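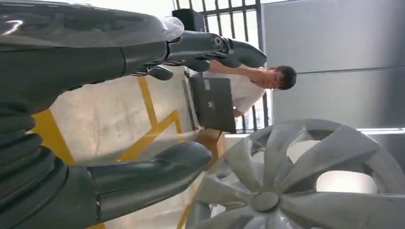
Department of Production and Workplace Engineering

Marked Zones on Floors and Work Surfaces: A Student Project Report

Prepared by Yurani Grajales and Cletus Yazzie
Project advisor: Mirjam Stevens

1. Background

Marked areas are common in workshops and teaching laboratories. A line on the floor tells a person where to walk or where a cart should be parked. A line on a table tells the same person where a part belongs. In shared rooms these two kinds of marking are often put down at different times, by different groups, and they do not always agree with one another.

The project was carried out in the Basodo laboratory during the spring term. Its purpose was to review the yellow markings in the work area, both on the concrete floor and on the large stainless steel table, and to propose a written standard that later student groups could follow. The layout was reviewed on a laptop while standing in the work area, so that notes could be entered beside the lines they referred to.

2. Condition of the floor

The concrete is light gray and shows stains and scuffs, as would be expected in a room of this kind. The yellow lines on it are painted and vary in width. A broad band is easy to follow from a standing position. The thinner stripes, which meet at angles, were harder to interpret, and three of the students interviewed gave three different accounts of what they meant. Jeptoo Owino, who works in the room most often, had taken them for the remains of an older layout.

It was decided to leave the paint in place and to record the meaning of each line on a wall plan. Removal by grinding was considered and rejected on grounds of dust.

3. Tabletop layout

The steel table was divided with yellow tape. Straight strips were laid across and along the surface to form rectangular zones, with a square outline toward the left. Tape was chosen over paint because the zones were expected to change during the term, and the brushed metal releases adhesive fairly well if it is cleaned promptly.

Two tapes were compared, Rillar and Zistamo. Both held on a clean surface. The Rillar tape lifted at the corners after repeated wiping, while the Zistamo tape left more residue when peeled. The square was planned with sides of 300 mm, and the larger zones with a length of 500 mm. A further zone of around 400 mm was discussed for round parts, which tend to extend past a line when they are set down in a hurry.

Overhead lighting was a recurring difficulty. The steel reflects it in bright patches, and from certain positions a strip of tape is less distinct than it should be - a matter that was raised by Aigars Paulauskas at the interim review and has been carried forward to the recommendations.
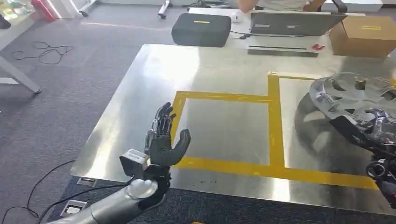

4. Recommendations

4.1 Table zones should be marked in one tape width only, and the width should be stated on the wall plan.

4.2 Cases, laptops and other personal items should be kept on the white desk beyond the table and off the marked surface.

4.3 A matte tape should be tested under the existing lights before the next layout is put down. A sample has been requested from Vakulenko.

4.4 The thinner floor stripes should be reviewed again in January, when the room is next cleared.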